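Skript Arbeitswissenschaft, Teil 4: Sitzen, Greifen, Pause machen

So, heute geht es um Arbeit am Tisch, und ich fange mit meinem Lieblingsthema an, der Reichweite. Wir unterscheiden den kleinen Greifraum (Oberarm locker am Körper, nur der Unterarm wandert) und den großen, bei dem der ganze Arm gestreckt wird. Was man ständig braucht, gehört in den kleinen – klingt banal, wird aber dauernd falsch gemacht!
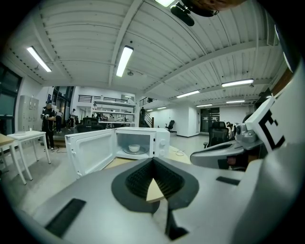
Beim großen Greifraum kommt nämlich fast immer der Rumpf mit, und dann arbeitet der Rücken. In unserer Übung zum Montageplatz Jakham hatten wir 19 Handgriffe auf dem Zettel, und bei vier davon musste man sich richtig strecken. Die schauen wir uns nächstes Mal noch genauer an, bringt bitte eure Skizzen mit.

Zur Tischhöhe: Ich messe immer zuerst die Ellenbogenhöhe im Sitzen und gehe von dort aus weiter. Bei feiner Arbeit darf es etwas höher sein, bei kräftiger eher tiefer.

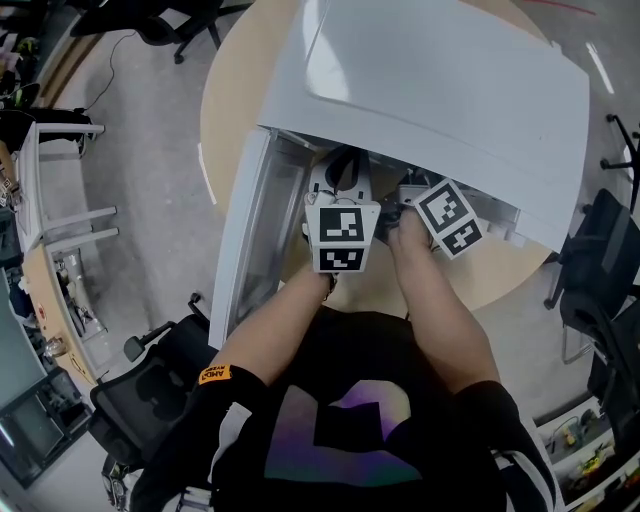

Abb. 2: Sitzende Arbeit am runden Tisch, Oberkörper vorgebeugt, beide Unterarme nach vorn gestreckt.

Bis zum nächsten Termin lest ihr bitte im Reader die Fallstudie Radcombe ab Seite 42. Den Fragebogen dazu gebe ich in der Übung aus – Abgabe ist im Juni.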